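Jandeck Home Snack Recipes

A small set of home snack recipes in plain text, cleaned up so the amounts and steps can be read by a program. It covers roasted nuts, seasoned crackers, baked chips, granola bars and dips. Drinks and full meals are left out.

What's inside

recipes.csv - 1,414 rows, one per recipe
ingredients.csv - 3,290 rows, one per distinct ingredient line after merging
steps.csv - the method for each recipe, one step per row
units.txt - the list of units we accept

The three tables join on recipe_id. Ids are not in order and there are gaps where duplicates came out.

Where the recipes come from

Most were typed up from the Gemville community cookbooks, which were spiral bound and often stained, so expect a few odd readings. Another 398 came from the Lumanlan recipe card box. The source column says "book" or "card".

Amounts

Cups and spoons are kept as written. "A handful" and "to taste" go in the note column and the amount is left blank. Oven temperatures are in Fahrenheit. If a card said only "hot oven" we did not guess a number.

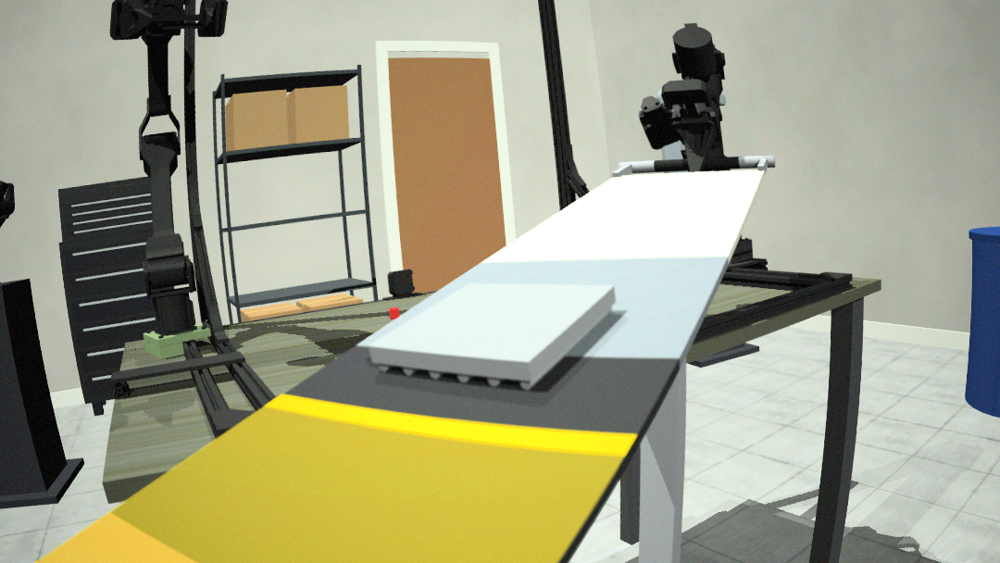

Gray slab on the banded platform, simulated view.

Known problems

- "Oil" is not always specified. We left it as plain oil.
- Baking times for seasoned crackers vary a lot between cards, even for the same recipe name.
- Allergen tags were added by keyword only. Do not rely on them to decide what is safe to eat.
- Some granola bar recipes call for a "large pan" with no size given.
- 900 recipes have a serving count. The rest have an empty field.

Loading

All files are UTF-8 with a header row, except units.txt, which has one unit per line. Fractions are stored as text (1/2, 3/4) - convert them yourself if you need decimals.

Changes

1.2 - merged scallion and green onion, fixed the split lines in dips
1.1 - added the Lumanlan cards
1.0 - first release, under the old name Amero

If you find a wrong amount, open an issue with the recipe_id and the line as it stands now.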